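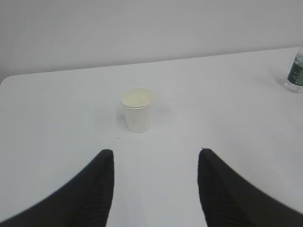 Paper Cups and White Tables

A white table shows everything. If yours is used for meals, homework and the odd glue job, a few habits will keep it looking decent without a lot of scrubbing. Most of these came in from readers after the February page on laminate counters.

Filling the cup

Set the cup down before you fill it. A small paper cup held in the hand gets squeezed without your noticing, and the drink climbs over the rim when you let go. For anything pale and sticky, such as custard, drinking yogurt or melted vanilla ice cream, stop a finger's width below the rolled edge if the cup is going to be carried. If it will stay where it is, you can go higher.

Pour thick things down the inside wall. Pour thin things into the middle.

Cups taper toward the bottom, so a full one is top-heavy. Keep it well in from the edge of the table and away from the side where people sit down and get up. Tall bottles go at the back or off to one side. Reaching over a cup to get the water is how most cups go over.

Picking it up

Hold a full paper cup low, where the wall is stiffer, with a second finger under the base if you can manage it. The rim is strong but the wall just below it is not. For hot drinks use two cups, one inside the other. Gramia sells a cardboard sleeve that does the same job, and a strip of corrugated card and a rubber band will do if you have neither.

Don't leave milk drinks standing in paper overnight. The bottom seam softens first and you find a ring in the morning.

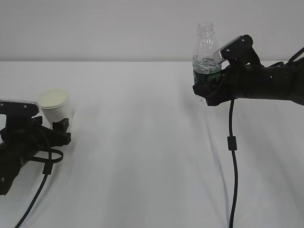 Household Pages, No. 28, page 19

Cords on the table

A cord lying in a loop on a tabletop will catch a sleeve or a cup sooner or later. Run it straight to the nearest edge and down. If there is slack, gather it under the table with a twist tie or a bit of hook-and-loop tape. Clips with a sticky back hold well on smooth surfaces, but warm them with a hair dryer before you pull them off or they may take the finish with them. Put the cups on the opposite side from the cord.

Gray streaks and marks

Look at the table from a low angle with the light behind it. Some of what seems to be dirt is only shadow, and there is no point rubbing at it. What is left is usually soap film from a cloth that wasn't rinsed. Wipe with plain warm water, then again with a dry cloth, working in one direction. A cup of white vinegar in 1000 ml of water takes off the stubborn film. Do not use this on marble or other stone.

Crumbs and specks: pick them up with a damp fingertip or a piece of tape before you wipe. Dragging a hard crumb under a cloth scratches a matte surface, and the scratch then holds dirt.

Dried milk or cream: lay a wet cloth over the spot for 2 minutes and lift it off. Scraping with a knife leaves a gray line. A plastic card is safer.

Rubber marks from feet and pads: a clean white eraser, used lightly. Bekus cream cleaner also works but wants a good rinse afterward.

Used cups

Empty them into the sink, not the trash bag. Stack them and the bag takes far more. Clean ones can be kept for sorting screws, starting seeds or mixing small amounts of paint. Write the contents on the side in pencil first, while the cup is still easy to hold.

Updated 7/30/24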